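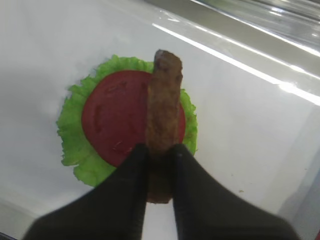 Wed 30 September

Quick one, laptop at 20 per cent and the charger's still at the Pondlow office. Brekkie was a banana in the ute.

Main job was Purna. Still replanning every time the mask twitches. Had it on the burger task all morning and it kept changing its mind about which patty was the top patty, which you can watch happen in the log as the target ID flips back and forth like an indicator. Arm starts toward one, gets a new goal, slows, starts toward the other. Looks like it's thinking. It isn't thinking, it's got a noisy cost and no memory.

Put hysteresis on target selection. New candidate has to beat the old one by a margin and hold it for a few frames before Purna is allowed to switch. Took ten minutes to write and the rest of the morning to find out I'd put the timer reset in the wrong branch. So it held the first target forever, including after the patty had been picked up. Went back to the bin for a patty that was already in its own fingers. Swore at it. Fixed it. Wrote a test, which I should of done first.

Also moved the grasp width out of the YAML and into the per-item table, finally. Buns, cheese, lettuce, all had the same closing width with a fudge on top, and the fudge was mine from April. I remember telling myself it was for one afternoon.

Perception

Ankrah is our segmentation node and I've been blaming it for everything since last week. Half fair. Lettuce it loves, lettuce is bright green and frilly and nothing else on the table is. Cheese is fine. Patties are the trouble. They overlap in the bin, same brown on same brown, and the boundary between one and the next is a bit of shadow. From the overhead view it'll merge two into one fat blob and hand Purna a centroid that sits in the crease. Grasp point in the crease = fingers come down on two patties.

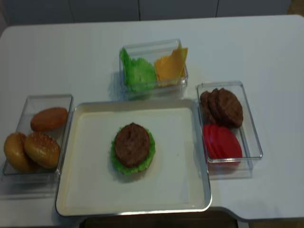 And the bins are clear plastic so depth is rubbish along the walls. Holes, then a band of points floating where the rim glare is. I'd been filtering with a box crop and the crop was eating the edge of the patties too. Swapped it for a mask-first crop: segment in colour, then only keep depth inside the eroded mask, then fit. Much calmer. Fewer points but they're points I believe.

Then the latency. Ankrah takes 33 ms on this machine on a good frame, controller wants a pose at 20 Hz, should be heaps of room. It wasn't. Pulled a trace in Filo and the pose was arriving stamped with the time it was published, not the time the image was taken. So the wrist camera pose was being looked up late, and everything seen while the arm was moving came out shifted in the direction of travel. All this time. I had a hand-tuned offset in there to cover it, and the offset only worked at one speed, obviously, and I sped the approach up on Monday and then spent yesterday wondering why calibration had gone off. Calibration was fine. Wasted a whole recalibration on it, sorry knees.

Passed the capture stamp through properly. Deleted the offset. Very good feeling, deleting the offset.

Logged it as issue 841 so there's a trail, title "header stamp is publish time", description one line, will fill in later (won't).

Then tried switching between cameras. Plan is fixed camera for what's where and in what order, wrist camera for the last little bit before the fingers close. Up close the wrist view sees each patty's rim as its own edge, so the split is easier, but the fingers cover a big chunk of the lower half and Ankrah was calling the black fingers "background" in some frames and part of the patty in others. Rendered the gripper model into the view and masked it out. Bit slow, bit ugly, does the job. The mask needs to know the finger opening so I'm feeding it the encoder value, one frame old. Good enough while they're closing slowly. Wouldn't trust it for anything quick. 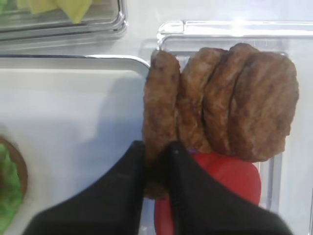 Arvo, after a pie

State estimate. Purna keeps its own idea of the stack: what's on the tray, what comes next. Until today that was pure bookkeeping – gripper opened over the tray, therefore the item is on the burger. No looking. If something slid off it would happily carry on and build on air.

So there's now a check step. Arm backs off, overhead frame, Ankrah gives the top label on the stack, compare with the belief. Agree, go on. Disagree, look again. Disagree twice, stop and ask. I want it to repair by itself eventually, but a planner that repairs from a wrong belief is worse than one that stops, and I've picked enough toy lettuce up off the floor this month.

Snag: the top label hides everything under it. If lettuce is under tomato you see green round the outside, fine, but the bottom bun is barely a sliver of tan once the lettuce is on it. So the check can't confirm the bun, only remember it. Left it as "last seen" with a time on it. Colour the node amber in Filo when it's remembered and not seen. Looks nice, helps more than I expected.

Run 41 is the one I've saved to replay against. Has a target flip in it and a bad depth patch near the bin wall, both in the same run, very handy. Replay with the old code flips. Replay with the new code doesnt. That's replay though, the arm doesn't get a vote in replay.

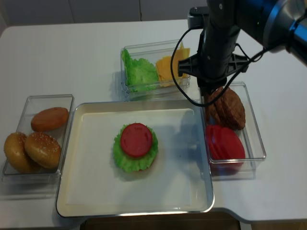
Lettuce and tomato on the tray, arm over the patty end of the bin.

Left to do, in no order:

Backoff height after a place is hardcoded. Should come from the stack height.
Cable swing. When the wrist turns, the loop hangs into the overhead view and Ankrah throws a junk mask over the lettuce. Either reject masks that move with the arm or just take the check frame from a parked pose. Parked pose, probably. Lazier.
Purna config has two keys for the same timeout and I don't know which one wins.
Release is still open-loop. Opens at a height, hopes.
Merge the stamp fix before anything else, other branches are all sitting on the old offset and will go weird when it lands. Warn people tomorow.

Laptop's complaining. Need milk and the charger.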